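Clomel publishes working rules for hand-held grippers used around packaged food

TUSTHAM, Nov 22, 2024 – Clomel has published a set of working rules for people who record handling tasks with hand-held grippers. The rules apply to jobs in which packaged food is picked up, moved or sorted, and are free to use.

The document runs to 29 pages. It limits a recording session to 300 tasks per operator and asks for the gripping pads to be wiped down between sessions. Packets that have split or leaked must be taken off the table and logged.

"Soft wrappers and foil behave differently under a jaw, and people were setting their own limits," said Danylo Ivanyshyn, who led the drafting. "We wanted one limit written down."

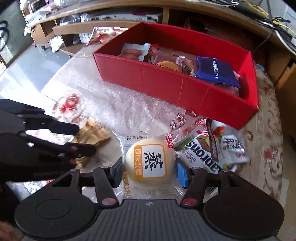
Do the rules apply to fully automatic robot arms?

Only in part. The sections on pad cleaning and damaged packets apply to both. Speed and guarding for automatic arms are left to the safety standards already in force at each site.

A draft was tested at Hrynyshyn, a packing firm, beginning in April. Fedir Kravchuk, operations lead there, said the logging form was cut from four pages to 2 after operators found it too slow.

Clomel will review the rules once 500 logged sessions have been returned. Sites using the Stunine logging software can load the new form from the settings menu – other sites can request a paper copy from the Tustham office.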